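Tustbridge Leisure Members' Forum
Topic: Proposed changes to the personal training booking policy
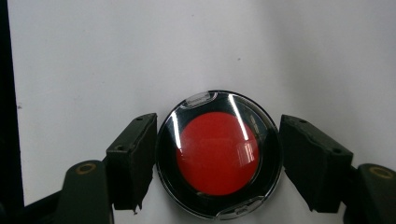 Posted by: M_Smits (Moderator)
Members are advised that the Kostari fitness center intends to revise its booking policy for one-on-one training from December. Under the proposal, sessions must be reserved through the Plutell system and canceled no later than 9 a.m. on the day before the appointment. Sessions canceled after that time would be charged in full. Comments are invited in this thread and will be forwarded to the center management. Please keep remarks to the policy itself.
Mieke Smits

Posted by: itavares
Thank you for the notice. I wish to register an objection to the cancellation deadline. Many of us work rotating shifts and do not receive our schedules until the afternoon. A deadline of 9 a.m. the day before would leave me paying for sessions I had no means of attending. I would ask management to consider 7 p.m. instead.
Ismael Tavares

Posted by: Korletey_A
I must respectfully disagree with the previous member. The trainers are paid by the session, and a space released at 7 p.m. is seldom filled for an early appointment the next morning. I have been on the waiting list for Tuesday mornings for 19 weeks. In that time I have twice walked past the training area and seen a trainer waiting for a client who did not arrive. An earlier deadline seems to me entirely fair to those of us who are still waiting.
Araba Korletey

Posted by: itavares
The member's frustration is understood, but a client who fails to arrive is a separate matter from one who cancels the evening before. The proposal treats both in the same manner. I have no objection to a full charge for the former.

Posted by: edileuza.f
May I ask whether the policy will apply to small group sessions? The notice at the front desk mentions the Kpodo strength class by name, while the text posted here refers only to one-on-one training. The two should agree before members are asked to comment.
Edileuza Falcão

Posted by: M_Smits (Moderator)
In reply to edileuza.f: the front desk notice is out of date and has been reported. Group sessions, including the Kpodo class, remain under the current terms.

Posted by: E_Rowlands
I have trained at Kostari for two years and would raise a further point. The Plutell system does not send a confirmation when a session is canceled. On one occasion my cancellation was not recorded and I was charged - the fee was later refunded, but only after several letters. Until written confirmation is available, I do not believe any charge should be automatic.
Efa Rowlands

Posted by: Korletey_A
I would support that amendment. I maintain my view on the deadline.

Posted by: itavares
Agreed as to confirmation. On the deadline, would a half charge between 9 a.m. and 7 p.m. be acceptable to members on the waiting list?

Posted by: Korletey_A
It would be preferable to no charge at all. I would want to see it tried for a limited period first.

Posted by: M_Smits (Moderator)
Both suggestions have been noted and will be forwarded with the other comments. The thread remains open.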